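Support > Teltent tables > Berkar folding table > Set-up

4. Setting up the table

Before you start, clear a space at least 158 cm long. The hinges can pinch, so keep children away until both leg frames are locked.

1. Lay the table face down on a blanket or flat cardboard.
2. Release the two straps and keep them with the carry bag.
3. Swing the first leg frame up until the brace clicks. Pull on it gently. If it moves, the brace has not locked.
4. Do the same with the second leg frame.
5. With one person at each end, turn the table onto its side and then onto its feet. Do not drag it by the top.

CAUTION: Do not sit or stand on the table. The maximum evenly spread load is 64 kg.

5. Leveling and joining

1. Turn each foot clockwise to raise that corner and counterclockwise to lower it.
2. To join a second table, push the long edges together and adjust the feet until the tops are level.
3. Slide one joining clip (part 488) under each end of the seam and press until it seats.

Note: Clips from the older Wulberg table do not fit. 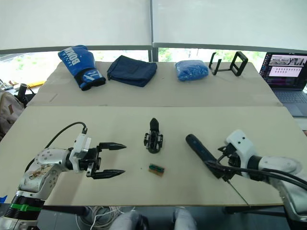
6. Cleaning

Wipe the top with a damp cloth and mild soap. Dry it before folding. Do not use bleach or scouring pads. Oil the hinges every September if the table is stored outdoors.

Get set-up tips by email. Enter your address to join our newsletter.

Teltent Customer Service | Contact us | © Teltent | Back to top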